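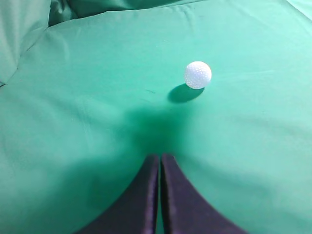
Dimple (golf ball)

Home - Sports equipment - Balls - Index

A dimple is a shallow depression in the cover of a golf ball. Dimples are formed in the mold and cover most of the surface in a regular pattern. Their number, depth and edge shape affect how far the ball carries and how steadily it flies.

Aerodynamics

A smooth sphere moving through air leaves a wide, low-pressure wake, which slows it. Dimples make the thin layer of air next to the cover turbulent. Turbulent air follows the curve of the ball farther toward the back before it separates, so the wake is narrower and drag is lower. On a ball with backspin, dimples also increase lift. Dimples that are too deep raise drag again at driving speeds.

Layout

Most layouts are based on a solid with flat faces, commonly the icosahedron, projected onto the sphere. Each face is filled with dimples of one or more diameters - small ones are used to close gaps between large ones. Older molds left a plain band at the seam. Later molds use a staggered parting line, with dimples crossing the equator.

The Marno pattern has 412 dimples in 5 diameters. The Idberg pattern, drawn by Hsiu-ying Fung, has 1148 dimples in 2 diameters and was made only as a practice ball.

Wear and finish

Paint collects in the dimples and reduces their depth, so the mold is cut slightly deeper than the finished size. Scuffing on one side can cause uneven drag and a curved flight. Mud has a similar effect.

See also: Backspin; Boundary layer; Magnus effect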